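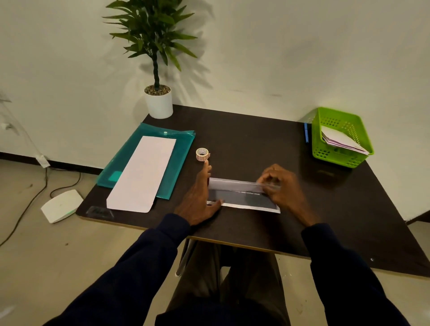
3.2 Sealing and stamping

Work at a clear table, sitting down. Keep the unused envelopes on top of their folder at your left and the basket at the back, on the right. The stamp roll goes between the folder and the envelope you are working on.

1. Lay one long envelope flat near the front edge of the table.

2. Check the address. The town and zip code must show in full through the window. If the letter has slipped, tap the short end of the envelope on the table until the lines come up.

3. Hold the left end down with your palm. With your right hand, work along the top edge and press the seal flat from the middle out to each corner.

4. Tear one stamp from the roll and place it in the upper right corner of the address side. Letters of more than four sheets need two stamps.

5. Put the finished envelope in the tray for outgoing mail. The green basket is for papers that still need sorting.

Note: Stand the roll on its edge so the loose end stays easy to find. Do not pull off a long strip in advance. Loose stamps curl and stick to the folder.

Caution: Do not seal an envelope that holds a paper clip or a staple with open legs. It can tear the window in the sorting machine at Farnport.

3.3 Batches

Send Sovdale renewal letters in batches of 50. Put a rubber band around each batch, with all the windows facing the same way, and write the batch number on a slip under the band. The mail pickup is at 2 p.m. Anything sealed later goes out with the next pickup.

If the stamps run low, tell Sarla Mathur while there are still 24 on the roll. In February, order a second roll ahead of time for the yearly statements.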